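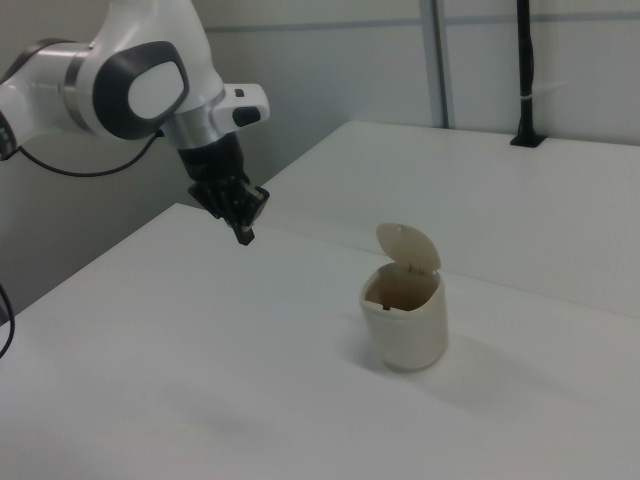 Drudetti Player Support Team

Section 9: Setting up your wheel and pedals for Netus Rally

Welcome back! If you've come straight from Section 8, your game is installed and your driver profile is saved, so we can get on to the fun part — plugging in a wheel and making it feel like a car.

1. Close the game completely before you connect anything. Plug the pedals into the wheel base, then the wheel base into your console or computer.
2. Let the wheel turn itself all the way left and right. Keep your hands (and your coffee) well clear while it does this.
3. Start the game and choose Options, then Controls, then Wheel. If you see code 3252, unplug the base, count to 20 and try again.
4. Press each pedal to the floor once, slowly, and choose Save.
5. Set Force Feedback to 42. Yoga Sitompul, who tuned the Haverford forest stages, likes it there, and it's a kind place for tired wrists to begin.

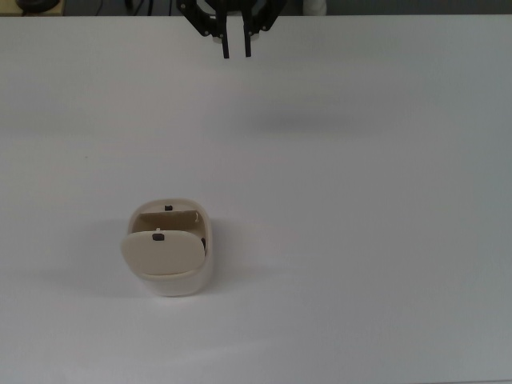

Fig. 9-2. Gripper over the tabletop.

Note: The Jemmont hill climb has its own steering setting, so a change you make there won't carry over to the other stages. Annatjie Magagula has written up her favorite settings for it in Section 11, and they're well worth a look once you've got a few clean runs behind you.

Caution: Never update the wheel's software while a race is loaded. Go back to the main menu first.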